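Part-time laundry and linens person, Adelbridge Children's Rooms

Adelbridge Children's Rooms is looking for someone who can fold. We realize everyone believes they can fold. We have seen the cupboard, and we beg to differ.

We run play and craft sessions for the under-tens in a converted shop on McGrath Street, and we get through a remarkable amount of cloth. There are aprons, dress-up capes, floor covers, nap blankets, and a large family of printed cotton pieces that have come to us from school fairs and town events over the years. All of it gets painted on, sat on, worn as a hat and returned to us in a ball. Your job begins with the ball.

The work is 10 hours a week, split over mornings to suit you. You will sort what comes in, wash what needs it, mend small tears, fold the rest and put it on the shelf with the matching label. The labels are new. The shelves are old and have opinions. You will also have the final word on what has reached the end of its life and should become a paint rag, a decision the current staff are too sentimental to make.
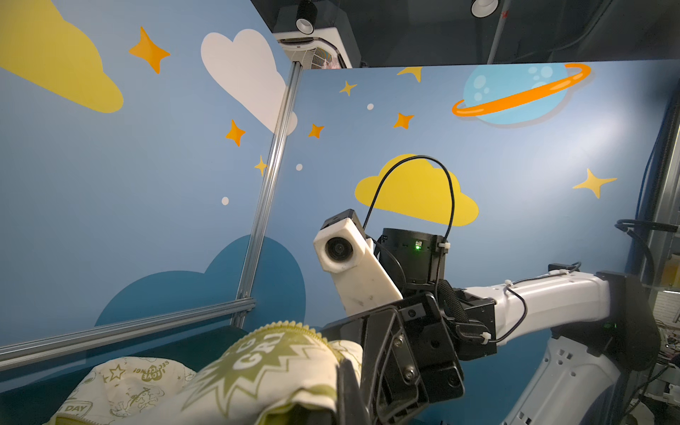
Printed cloth, "I LOVE RECYCLING!" and all, against the blue walls with the clouds.

You don't need experience in a laundry. You do need to be able to lift a full basket, read a care label without despair, and stay cheerful when a child hands you something sticky and tells you it's a present. A working knowledge of stain removal would be welcome – poster paint we can manage, but beet juice has beaten us 11 times. If you sew, say so, and if you only sew buttons, say that too.

Pay is by the hour at the town rate for support staff, with paid training and 5 extra days off in January, when we close to repaint. There is also a budget of 2,000 dollars for replacing the things we should have replaced long ago, and you'll help spend it. The washing machine is not on the list. We've been told it is fine.

To apply, send a short letter to Daithí Keane at the front desk, or drop it off in person during opening hours. Tell us what you've done before, which mornings you can work, and how you deal with a fitted sheet. Applications close 6/23/19. We'll ask a few people in for a chat and a turn at the folding table – bring an apron, or borrow one of ours if you can find it.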